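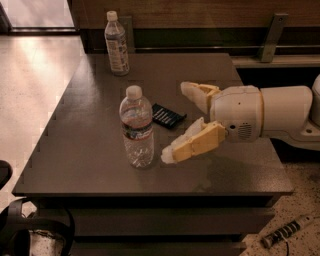
## 4. Setting up the Ollow gateway and your first Walline sensors

This is the fun part! By the end of this section your wall will be reporting its own tilt, and you'll have your first real readings in Piltus. You should already have a site created in your account (Section 3) and a charged battery in the gateway.

Keep the printed serial cards with you. You'll need them in 4.2, and the stickers on the sensors themselves face the wall once they're mounted.

### 4.1 Powering up the gateway

1. Stand the Ollow upright with the antenna pointing at the sky.
2. Press and hold the green button until the ring starts to pulse, then let go.
3. Wait for the ring to turn solid. The first start takes longer than later ones while it looks for satellites and sets its clock.
4. Open Piltus on your phone, tap **Site > Add gateway**, and type in the PIN. The factory PIN is 2299. Change it right away on the next screen.
5. Give the gateway a name. "North gate" will mean a lot more to you in June than the serial number will.

> **Note:** If the ring goes back to pulsing after you enter the PIN, the gateway has found the satellites but not the cell network. Move it a few steps into the open and press the button once. You don't have to start over.

### 4.2 Pairing the sensors

You can do all of this indoors, before you drive out, and we really recommend it. Pairing at a desk is quick and comfortable, and the sensors remember their gateway even with the batteries pulled.

1. In Piltus, tap **Gateway > Pair**. The gateway listens on channel 9 unless you change it.
2. Pull the plastic tab from the first Walline sensor. It blinks blue.
3. Scan the code on its serial card.
4. When the blink turns green, type a position name (for example, "Wall A, top, left").
5. Repeat for the rest, one sensor at a time. 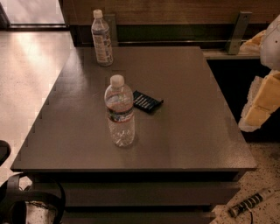 If two sensors are blinking blue together, Piltus may pair the wrong one to the card you just scanned. Put the tab back in one of them, delete the entry, and pair again. Readings aren't affected, only the names, but mixed-up names are a real pain to untangle once everything is bolted up.

A single gateway can handle up to 43 sensors. Past that, add a second Ollow to the same site and set it to a different channel. Piltus merges the two lists on its own, and it does it beautifully.

### 4.3 Mounting on the wall

You'll use the Derkach plate for this, whether the wall is poured concrete, block, or timber. Screws for timber are in the small bag, anchors for masonry in the larger one.

1. Brush the spot clean. Skip any block that rocks when you push on it.
2. Hold the plate with the arrow up and mark both holes.
3. Drill, tap in the anchors, and drive the screws until the plate no longer turns.
4. Slide the sensor down onto the plate until it clicks.
5. Tighten the locking screw with the short hex key.

**CAUTION:** Do not drill into a post-tensioned wall, or within reach of a visible tieback head, without written approval from the wall's engineer.

**CAUTION:** Never work below a wall that is already showing fresh cracks, bulging, or falling material. Move people away and call the engineer. The sensors can wait.

The plate doesn't need to be perfectly plumb. Walline measures change from its starting angle, so a bit of lean in the plate is fine. A loose plate is a different story, so give each one a good tug before you move on.

### 4.4 Taking the baseline

1. Walk away from the wall and let any machines nearby shut down.
2. In Piltus, tap **Baseline > Start**.
3. Leave the site quiet until each sensor shows a check mark.
4. Tap **Save** and add a short note about the weather.

Early morning is a great time for this, before direct sun starts warming the face. We like 6 a.m. on south-facing walls.

If you see **E415**, the sensor moved while the baseline was being taken. Check the locking screw, then run the baseline again for that sensor only (press and hold its name in the list). If E415 comes back a second time, remount the plate in a new spot.

Once all the check marks are in, go to the **Live** tab and gently press a fingertip against one of the sensors. You'll see the line jump, then settle. It's a small thing, but we still love watching it! Alarm limits are next, in Section 5.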